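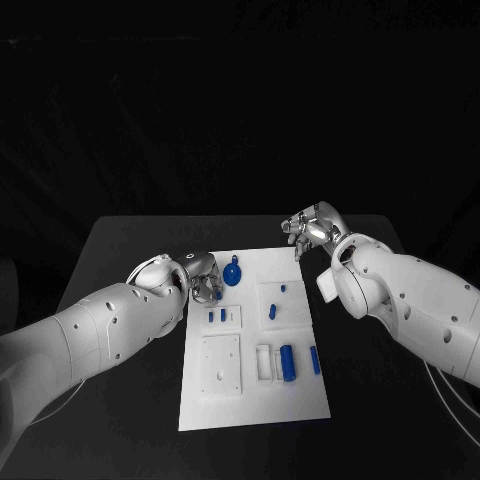
Blue pegs and white plates set out on the board, with the round blue part at the far end.

Peg and plate sets ready to borrow

The Flirnside parts library now has its peg and plate sets on the loan list. Each set has blue pegs and blocks, a round blue part with a loop on top, and white plates with holes in them. The parts were drawn up at Lanent and printed at our Claltstead workshop, where the last of the first batch came off the bench in November.

There are 54 sets in the batch. That comes to 3,283 pieces once the spares are added, and every one has been checked against the drawing. A few pegs in the early sets were tight in their holes and have been swapped. If you borrowed a trial set last year, please send it back to Claltstead so we can do the same with yours.

Laying out a set takes a bit of practice. Start with a plain dark table and put something white and flat on it as a base. Small blue parts are easy to find on white and easy to lose on anything patterned. Set the plates down first and leave a finger's width between them. The pegs go on last, as they roll if the table is bumped.
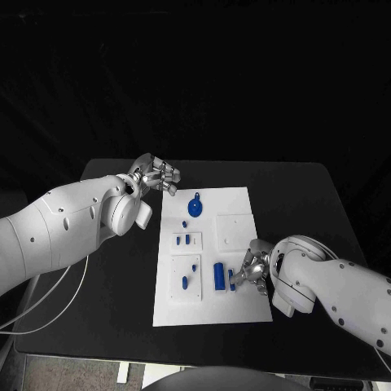 The round part should go at the far end of the base, standing up, where sleeves won't catch it. Keep the blocks towards the near end. The instruction sheet shows a tidy grid, but the spacing doesn't need to be exact and most borrowers settle on their own arrangement after a go or two.

When you pack up, pegs go in the small bag and plates go flat in the bottom of the tray. Please don't stack anything on top of the round part, because the loop is the first thing to snap. Replacement loops can't be glued on, so a broken one means printing the whole piece again.

Loans are for 40 days and can be renewed once if there's no waiting list. Sets can be collected from Flirnside or sent out with the regular Shirima delivery. The colour is blue only for now. A grey version was tried and the pegs were too hard to see against the table.

Missing pieces should be noted on the card in the lid before the set comes back.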